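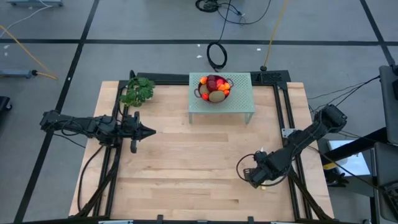
The Grunell pair and one very full fruit bowl.

So I've been trying out the Grunell two-arm kit, the one Namudden sells for 1,657 euros with the frame thrown in. I've wanted a go since September! It took me 5 evenings to bolt together, mostly my own fault (I put the left mount on backwards).

Fruit is my usual test -- round, slippery and cheap to replace. The grippers close gently enough for a plum, but I had to turn the force down to 4 before I trusted them with one.
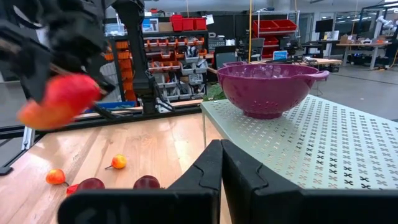 What I'd change

The cables, mainly. They loop under the arms and I'm forever tucking them back. The manual is thin too, and the bit on pairing the arms sent me off to the Frade forum for an hour.

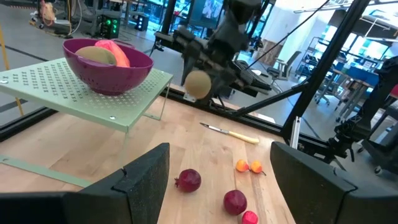

Small fruit is slower going, and I'd like softer finger pads for it. Demerport do a set that should fit, so I've ordered those and will report back once they're on.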